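Wendy Stockdale
Thread on how we write up door-opening tests in sim. People keep asking for our rules at Orozco, so I'm putting them in one place.

1/ Write the rules before you run anything. Ours fit on one page. Rosalie Oberholzer wrote the first version in April and we have changed four lines.

2/ Log every start pose. If the gripper starts open and low, facing the corner, the log says so. "Near the door" is not a pose.

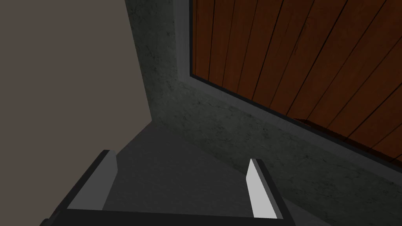
3/ Say how much of the target the wrist camera gets. A lever that is only partly in view is a different test from one in full view, and the two should never share a row in a table.
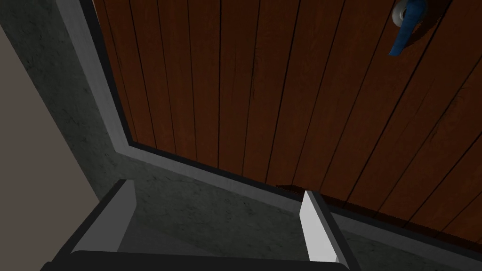
Wrist view, blue lever at top right, gripper open.

4/ Don't score contact as a grasp. We had 447 runs in the Collside set and 90 of them were marked as grasps when the fingers were only close. We relabeled all 90 by hand. It took a while – do it anyway.

5/ Close-up views are where labels go wrong. With fingers on both sides of something blue and half of it in shadow, two people will give you two answers. Check the contact log first, then the picture.
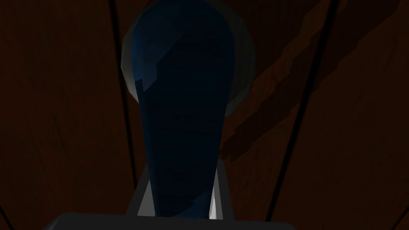 2 min read

6/ Fix the lighting or report it. We keep dim rooms in the test on purpose, but the light settings go in the file with the seed.

7/ Stop at 2000 steps. No extra time for a run that "almost had it."

8/ Keep the failures. Wollitz asked for our data last year and the 289 failed runs were the part they used most.

9/ A sim result is a sim result. Put the word in the title, and in the chart label too – charts get copied without the text.

10/ Rosalie has the one-page version. Reply here if you want it and I'll pass your name along.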